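HWT 202 Computer Hardware Service
Whitfield Technical Center
Unit 3 handout: Processor removal and refitting, LGA sockets
Revised 5th December

Read before the bench session. Bring this handout and the service record sheet. The sheet is collected at the end of the period and is graded with the work.

3.1 Scope

This unit covers desktop and workstation boards with a land grid array (LGA) socket. In an LGA design the contact pins are in the socket, and the underside of the processor carries flat pads. Older pin grid array parts, where the pins are on the processor, were covered in May and are not repeated.

The practical consequence is where the damage occurs. A processor dropped flat on a mat will often survive. A processor dropped into an open socket, even from a finger's width, can bend a row of contacts and put the board out of service.

3.2 Terms

Substrate: the thin board, usually green, on which the processor die is mounted.
Integrated heat spreader (IHS): the metal lid over the die. The cooler presses on this surface.
Load plate: the hinged metal frame that holds the processor down in the socket.
Retention lever: the spring lever that clamps and releases the load plate.
DIMM slot: memory slot, with a latch at one or both ends.
CMOS battery: coin cell that keeps the clock and setup values.

3.3 Before opening the case

Shut down, switch off at the supply and remove the power cord. Hold the power button for a few seconds. Clip the wrist strap to bare metal on the chassis. Lay the case on its side so that the board is horizontal. Do not work on a socket with the board vertical.

Enter the board maker, the processor marking if known, and the memory positions in use on the record sheet.

3.4 Removal

Run the machine for a few minutes before shutdown if it will start. Old paste softens with heat, and the cooler comes away with less force. Loosen the cooler screws in a diagonal pattern, a few turns each. Twist the cooler slightly before lifting. A cooler pulled straight up against hardened paste may carry other parts with it.

Press the retention lever down and outward, then let it rise under control. Swing the load plate fully back. Lift the processor straight up by the edges of the substrate. Do not slide it or tip it on one corner over the contacts.
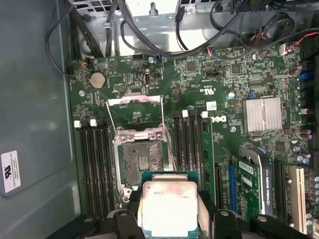 From the time the processor leaves the socket until a part or a cover goes back in, the contacts are exposed. Keep this interval short. No tools, screws or paste syringes are to be passed over the open case. Memory may stay in its slots unless the cooler or the hand needs the clearance; if modules are taken out, they go back to the positions on the record sheet.

3.5 Inspection of the socket

Look across the contact field at a low angle with a bench lamp, then repeat from a second side. Good contacts reflect evenly. A bent contact shows as a break in the pattern. Dark specks may be dust, paste or discoloration, and must be identified under the magnifier before anything is done about them.

Loose dust: short bursts of dry air, can upright.
Paste on contacts: stop and call the instructor.
Bent contact: stop and record its position by row and column.

Never wipe the contact field. Cloth and swab fibers catch on the tips.

3.6 Cleaning the processor

Remove old paste from the IHS with a lint-free wipe and isopropyl alcohol, working from the outer edge toward the center. The Barkico wipes in the bench drawer are suitable; paper towel is not. Light scuffing of the lid is acceptable. Deep scratches are noted on the sheet. Check the pads on the underside and clean them only if residue is present.

3.7 Refitting

Align the notches in the substrate with the keys in the socket and lower the processor level. It should sit flat under its own weight. Close the load plate and bring the lever down to its catch. Firm resistance in the lever is normal; a processor that rocks is not.

Apply fresh paste, seat the cooler and tighten diagonally.

3.8 Assignment

Complete the record sheet for your bench machine. Write up to 400 words on the condition of the socket and the lid as found, with the action taken. The unit is marked out of 50.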